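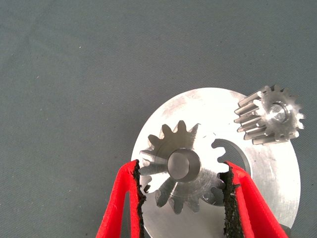 Posted in: Course Notes > Robot Skills > Teaching by Hand

Week 7 notes: showing the arm how to put gears on

Right, this is the week everybody's been waiting for, where we stop moving foam blocks around and start on the gear job. I've typed these up from what I said in the lab, plus the bits I forgot to say, so if it wanders a little, that's how the session went too.

The task first. You have the round aluminum plate, the larger spur gear and the little long one (I call it the pinion, you can call it whatever you like as long as your labels match your partner's). The larger gear gets picked up, carried to its post on the Pidden fixture and lowered until it sits flat. Then the pinion gets stood up and dropped in beside it so the teeth mesh. A person does this in a few seconds without looking. You will not do it in a few seconds through the remote, and please don't try.

There are two ways to show the arm what you want. One is to take hold of it and push it through the motion yourself, with the joints gone slack. The other is to sit at the Veranska desk and drive it with the hand controller while you watch the wrist camera. We did both last October with the previous group and I was sure the hands-on way would win, because it feels so natural – you grab the thing and move it! But people kept getting their own sleeves and knuckles into the wrist view, and then the training data was full of sleeves. So for gears we use the remote, and the hands-on way is kept for big sweeping moves.

Some things about gripping.

Close on the teeth, one pad each side, with the gear's bore between them. The black pads are rough and they give a bit, so they'll settle against the tips of the teeth without you squeezing hard. If you come in crooked, the gear tips a little as the fingers close. A small tilt is fine. Look at the side faces of the teeth in the wrist view: if you can see more of them on one side than the other, you've got a tilt, and you'll want to level out before you get anywhere near the post. Don't let go and start again just for that. We want recordings where somebody notices a tilt and fixes it, since the arm will meet plenty of tilts on its own later.

Keep an eye on the pinion while you're busy with the other one. It rolls! If it's lying on its side near the rim of the plate with part of it hanging over, that's a perfectly good start position, but an elbow on the bench can send it off across the cloth. If it does go, carry on and finish the first gear, then go and get it from wherever it ended up. Only stop the recording if it leaves the bench.

Shiny metal on shiny metal is the hard part of this whole unit, in my opinion. The plate throws back so much light near its edge that it goes nearly white, and the bright teeth can get lost against it. So-yul Cheon asked whether we could just spray everything matte, and yes, we could, and the numbers would look lovely, and then the arm would fall over the first time it met a normal gear. So the parts stay shiny. What you can do is vary things: turn the plate between runs, move the lamp, swap which side the pinion starts on. The slate cloth stays put, wrinkles and lint and all.

How many do we need? Each pair records 24 good runs. The Gellutdale set has 580 in it already, and I'd like to get to 2,000 before we train the big version, so yours really do count. A good run is one where the gears end up meshed and you never yanked the controller. Wobbly is okay. Slow is okay (though if you stop dead for ages while you have a think, the arm learns to stop dead for ages too, so do your thinking before you press record).

Naming: pair name, task, run number, and please add the letter F if it failed. Keep the failures. I can't stress that enough, last time someone tidied them all away to be helpful and I nearly cried.

For next time, read the Jeon handout up to the part on action chunks, and skip the appendix unless you enjoy that sort of thing. Also have a go at this and bring a paragraph: if every one of your runs began with the gear already between the fingers, what would the arm do when it found the gear still lying on the plate? Try it on the simulator first if you like, it's good fun.

Lab's open at the usual times. Wipe the pads with the dry brush when you're done, no solvent.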